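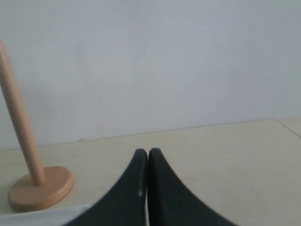

Timing gates, Zarnia Juniors
Oct 16, 2024

OK so the gates. Two sets, both Clesix, both bought used from the Elberg club in April, and they've been fighting each other ever since. Kids run through set A and look like sprinters, they run through set B and look like they stopped for a sandwich. Parents have noticed. I said I'd have a proper go at them on the bench and today I finally had a free afternoon and no coaching.

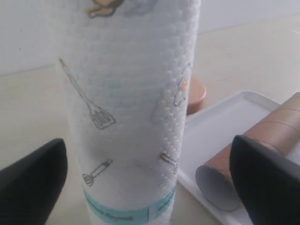
Ilaria Amato

First thing was to get the runners out of it altogether. You can't calibrate against a nine-year-old! I hung a bolt on fishing line from the shelf bracket and let it swing through the beam, start on one pass, stop on the next. Same bolt, same line, same release point (pencil mark on the wall, please leave it there). Set A gave me 706 milliseconds. Set B gave me 773. I did it again with the tripods swapped and the numbers followed the sets, so the floor and my rigging are off the hook.

Then I swapped only the receivers. No change to speak of. Swapped the little control boxes and there it was, the slow number went across with the box. So it's box B, and everything I wrote last time about the receivers being dirty can be crossed out. Sorry, Anas, I know you cleaned all of them.

Opened box B. Four screws, one stripped (not me, it was like that). There's a small dial inside for the blanking time, which is how long the box ignores the beam after it's been broken once, so that a trailing arm doesn't count as a second runner. On A the dial sits near the bottom. On B it was cranked nearly all the way up. I turned B down to match A by eye and ran the bolt again and it came to 706 on the nose, three swings in a row. I may have cheered.

What I don't get is why the blanking time should stretch the reading at all. It should either catch the second pass or miss it. My guess is the box holds the stop pulse until the blanking runs out and then stamps it late, and at running distances that would only bite when the two breaks come close together. Which would mean our short fly sprints were wrong and the longer ones were fine? Corrado has the spring sheets, so we could check. I'd like to see whether the difference shows up in the 60 and disappears by the 400.
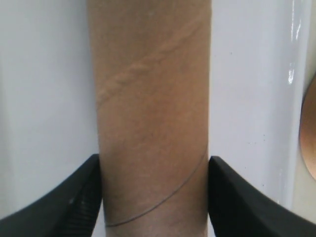
Hipólito Saavedra: I'd go careful with the low setting. We had ours down there at the winter meet and the little ones set it off twice each, first with a hand and then with the chest. You'll get lovely numbers from a bolt and garbage from the under-tens. Try a coat sleeve on a broom handle before you screw the lid back on.

Fair, and I hadn't thought of it. Tried it after tea with my own jacket and a rake. At the new setting I got a double trigger on maybe every fifth go, always when the cuff went through well ahead of the shoulder. Raised the beam from hip height to lower chest height (adult hip, I mean, which is kid chest, I need to write the actual tape marks on the tripods) and the doubles went away. Nudged the dial on both boxes up a hair for safety and the bolt still reads the same on each. Leaving it there.

Also did the batteries. Box A takes any old AA. Box B sulks with rechargeables and drops the radio link past the middle of the straight, so B gets alkalines from now on. I've put tape on the lid saying so.
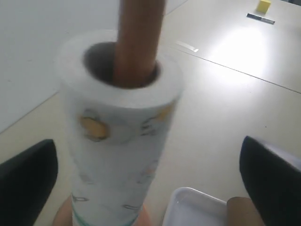 Paper towel roll on its brown wooden rod.

Still to do, in no order. New screw for box B, and bring a better screwdriver. Tape marks on all four tripods. Ask Rafsan if the Eren clapper sensor can plug straight into A or if it needs that adapter that has wandered off again. Print new result sheets with a column for which set was used, we have 74 kids signed up and I'm not reconstructing that from memory a second time.

And I'd leave the spring results alone until Corrado has looked. If the fly sprints are off then they're off by the same amount for everyone who ran through B, so the order within a group holds, but two of the club bests came out of mixed groups and those families will ask. I haven't said anything to them yet.

Gates are back in the blue bag, boxes in the side pocket, bolt still hanging from the shelf, mind your head.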